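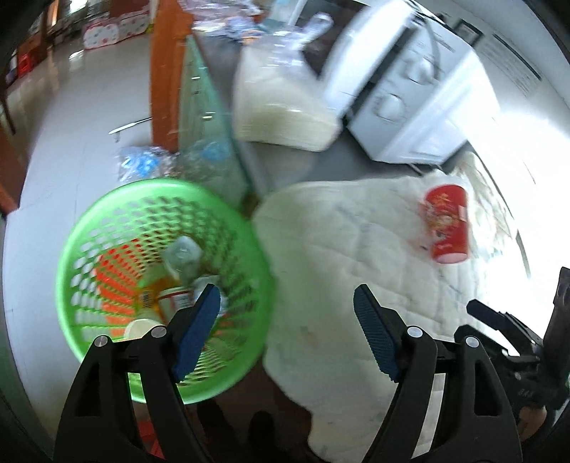 So my cousin's cake note has now been seen by more strangers than have ever read this blog, and I have feelings about it. If you missed it (lucky you), Naveen Rawat ordered a birthday cake for his mother-in-law from Rosida, the bakery near his apartment, and in the special requests box he typed "please write Happy Birthday Mom, and under that, something nice about her driving." That's all he put. He figured they'd skip the second part. I read his first message about it standing over the green basket, the one that's all wrappers and packaging at the bottom by the end of the day, and I laughed so hard that Ankit came in to check on me.

They didn't skip it. The cake came with "Happy Birthday Mom" in pink, and under it in smaller letters, "You have never hit our bakery." I mean, come on! That's perfect. It's true, it's kind, it's a little bit threatening. Naveen posted the photo with the caption "technically they did what I asked" and went to dinner. By dessert it had 908 likes, which for Naveen is a lot. He mostly posts pictures of his bike.

Then one of those accounts that collects funny stuff picked it up and it went bananas. My old roommate sent it to me. My dentist's office shared it. A guy I haven't talked to since high school sent it to me with "lol you bake right" and no, I don't, and I never have, but hi, Greg.

The comments are where I lost my whole evening. A bunch of people decided the decorator was a genius and wanted her to run for office. A smaller bunch decided the whole thing was fake, and they were so serious about it. One person wrote five paragraphs on why the icing "doesn't look like real bakery icing" and somebody answered only with "sir this is a cake." I've been saying that around the house ever since. Ankit burned the toast and I said sir, this is a cake. It doesn't make sense, I don't care.

The decorator has a name, by the way. She's Pushpa Shukla and she's been at Rosida for years, and Naveen went back in to say thank you and she had no idea any of it had happened. She doesn't have the app. He showed her on his phone and she scrolled for a while and said, "Why do they all want to know about the icing?" She told him people type things in that box constantly. Draw a horse. Draw a better horse than last time. Someone asked for a cake that said "Sorry about the boat" and she still wonders about the boat. Now I wonder about the boat too.

Here's the part I keep chewing on though. Nisha (you remember Nisha Jaiswal, from the road trip posts) says the joke only works because it was an accident, and that from now on everybody is going to type "surprise me" in that box and expect a comedy routine for the price of a sheet cake. She's kind of right. Rosida got 126 orders the week after, and Naveen says a big chunk of them had some version of the driving thing. Pushpa just writes "Happy Birthday" on most of those. Good for her. I'd do the same, except in terrible handwriting.

And the mother-in-law! Everybody keeps asking me about her. She's fine. She thinks it's hilarious, and she also wants it known that the thing with the mailbox was 40 percent the mailbox's fault. She has printed the photo out. It's on her fridge. She calls it "my cake," like when is my cake going to be on television, and Naveen has to explain that it doesn't work like that. (A morning show did message him. He didn't see it until it was too late because he thought it was spam. We are not telling her.)

I did try it myself, I admit it. Not at Rosida, I'm not a monster. I ordered noodles the other night and in the notes I typed "please write something encouraging on the lid." The noodles came and the lid said "NO CILANTRO," which I also hadn't asked for, and there was cilantro. I took a picture and posted it and got nearly as many likes as Naveen's bike.

Anyway, if you've got a good one from a takeout lid or a cake box or whatever, put it in the comments. I want to read them all. Especially if you know anything about the boat.

Filed under: Internet Nonsense, Family, Food I Didn't Make

Contact me | © 2021 all words mine, please ask before reposting | Back to top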